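Ticket 318
Subject: Table sheet not lining up with the blocks, and labels dropping out
Product: Grukari block and tray set, with printed table sheet
Bought from: Drillmont
Status: Closed by customer
Opened: September 21, 2019

First message

Hello! I'm hoping somebody can point me in the right direction, as I've spent most of the morning on this and I'm now going round in circles. We have the Grukari set (the white tray, the tall blocks, the small blocks and the sheet you print yourself) laid out on a black tabletop with a green backdrop behind it. Everything gets read from above and from the side by the Vergara reader program, which looks for the black-and-white square markers and tells you where each thing is on the table.

Two complaints, and I don't know if they're the same complaint. The first is that the blocks and the sheet don't agree with each other. The reader finds the sheet, it finds the blocks, and then it puts the blocks slightly too far away, so on the little map they end up sitting half over the wall of the tray. The second is that the small blocks keep vanishing from the map altogether. They come back if I nudge them, then off they go again.

I've read the set-up leaflet twice. I've also wiped everything down with a dry cloth, as the leaflet says, and moved the tray about a fair bit. The table is a Rundholm one, the matt black top, in case that matters.

What I'd like to know is whether I've got a bad set or a bad set-up. I'd rather not send the whole lot back if it's me!

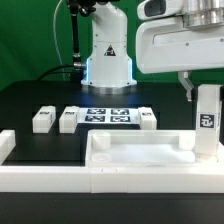

A few more things I should have put in to begin with. The tray is flat on the table and doesn't rock. The tall blocks stand up perfectly well by themselves and I've had no trouble with them falling over, although I did wonder whether the raised sides of the tray were hiding the bottoms of the labels. I don't think so now, as the tall ones are the ones that behave best. It's only the distance that comes out wrong for them.

The sheet is one I printed here from the file on your site. I've not laminated it (the leaflet says not to, and I can see why, with all the lights we've got). It's held down with nothing at all at the moment, just lying there.

Reply from Drillmont support

Thanks for getting in touch. Before we look at replacing anything, please could you measure one of the markers on the table sheet, edge to edge of the dark square, and let us know the size? It should be 53 mm. Please also check the reader is set to the same figure, and that all 4 markers on the sheet are being found.

Second message, same day

Right, I went off to find a proper ruler, as the one in the drawer has a chewed end and starts somewhere past nought. I'll put down what I did in order, in case it helps whoever gets this next.

Checked the reader setting first. It says 53, so that's fine. I hadn't touched it, I wouldn't have dared.

Checked whether it was finding all the markers on the sheet. Sometimes yes and sometimes no. This one was my own silly fault, partly. I'd been putting a tall block between the reader's side view and the sheet, and then wondering why a marker on the sheet had gone missing. From where I'm sitting at the table you look down over the top of everything and it all seems nicely spread out. Get your chin down lower and the tall blocks hide a good deal more than you'd think. I moved the tray along and the sheet settled down a lot, but the distances were still out, so it was only ever part of the problem.

Measured a marker. It's 2 mm short! I measured it the other way as well, and then another marker on the same sheet, and got the same each time. So the reader has been told one size and I've given it a smaller one, and of course it thinks the sheet is further off than it is. I'd have sworn I printed it at full size. I went back to the print window and there it was, "fit to page", ticked, and greyed out so lightly that I'd looked straight past it.

I've printed it again at actual size. The first attempt came out with the edge chopped off (our printer won't go right to the edge of the paper) so I've had to use the bigger paper and trim it with the craft knife. It's not my neatest bit of cutting but the leaflet says the edges don't matter, only the markers and the white around them.

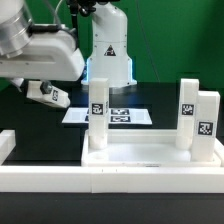

So that's the distance problem gone, as far as I can tell. With the new sheet down, the tall blocks land inside the tray on the map, where they belong, and I've had them in and out and swapped about a few times to be sure. One of them was a hair's breadth off until I pushed the sheet flat at the corner. The new paper had come off the roll with a bit of a curl in it and I'd not noticed. I left it under a couple of heavy books over lunch and it's much better behaved.

While I was down there I had a look at the backdrop too. Somebody had told me the green might be bothering the reader. I hung a bit of grey cloth over one side to test it and it made no difference whatever, so the cloth has gone back in the cupboard and I'd say you can leave the backdrop off your list of suspects. I mention it only because I lost the best part of half an hour to it.

The small blocks are still playing up, though. Less than before, but they drop off the map every so often. I've tried them on the tray side of the table and on the other side, and I've tried turning them. Is there a different size I should be setting for those? The leaflet gives a size for the sheet and a size for the tall blocks, and then the page about the small ones is mostly about how to store them.

Reply from Drillmont support

Good news about the sheet. We've seen the "fit to page" problem before and will look at adding a warning to the leaflet. For the small blocks, please check that each label is facing the viewpoint, that it is clean and flat, and that there's clear space around it. The labels on the small blocks are a good deal smaller, so they're less forgiving of shine or shadow. There is a separate size setting for them under "Other markers".

Third message

Thank you, that was quick. I found "Other markers" in the end, it's hiding below the bit about saving your map and you have to scroll for it. It was blank! No number in it at all. I don't know if it ships like that or if I cleared it by leaning on the keyboard (both perfectly possible). I've put in the size from the storage page, which does have it after all, in tiny print next to the drawing of the box.

That helped straight away. They stopped flickering on and off, at least while the lamp was where I wanted it. When I moved the lamp round to the left they went again, so I had a play with that next. The black top is matt, but a lamp close by still leaves a pale patch on it if you get the angle wrong, and the labels seem to catch the same light. Pulling the lamp up and back was better than turning it down. I'd expected the opposite.

I also gave the labels a proper clean with a barely damp cloth. They looked clean to me beforehand, but the cloth came away slightly grey. Fingers, I expect. We'd all been picking the small ones up by the front and the top, right where the label is, as that's the natural way to grab them. I've asked everyone to take hold of the sides from now on – we'll see how long that lasts.
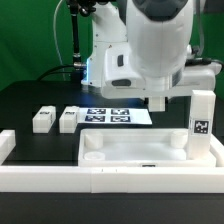 Spacing was the last thing I looked at, and it made more difference than the cleaning did. I'd had the small blocks pushed right up against one another, which looks tidy but gives you two labels with hardly any plain white round them, and I think a shadow was falling from one on to the next. They're now side by side on the left of the table with a small gap between them, and the label on each sits right up at the top front edge, so it's easy to check at a glance that they're the right way round. The sheet is just to the right of them. It's lying at a bit of an angle, and I've stopped fussing over that – I straightened it up against the table edge at first and it made no odds to the map at all.

So, where I've got to. I took everything off, put it all back on again from scratch following my own notes, and it worked first time. Then I did it again with the tray shifted over and it still worked. I've left the reader running while I typed this and the small blocks have stayed put on the map the whole way through.

For anyone who finds this ticket with the same trouble, I'd do it in this order. Measure the sheet with a ruler before you do anything else, and untick "fit to page" even if you're certain you already have. Put the size for the small blocks in under "Other markers". Get down to the reader's level and look for what's standing in front of what. Then lamps, then cleaning. I did it very nearly backwards and it cost me a Saturday.

Two small requests for the next version of the leaflet, if anyone's collecting them. Could the small block size go on the same page as the others? And could the sheet have a ruled line printed along one side with its length written next to it, so that you can check it without having to work out which edge of the square to measure from? I wasn't sure at first if the white counted.

Reply from Drillmont support

Very glad it's working. Both suggestions have been passed on, and the sheet file is due to be updated in November. The white border doesn't count, you measured it correctly. Shall we close this one?

Last message

Yes please, do close it. I've written the size on the back of the new sheet in pencil, and the old sheet has gone in the scrap paper tray with a big cross through it so it can't find its way back on to the table. If the small blocks start dropping out again I'll open a new ticket and put this number in it. Thanks again for your help!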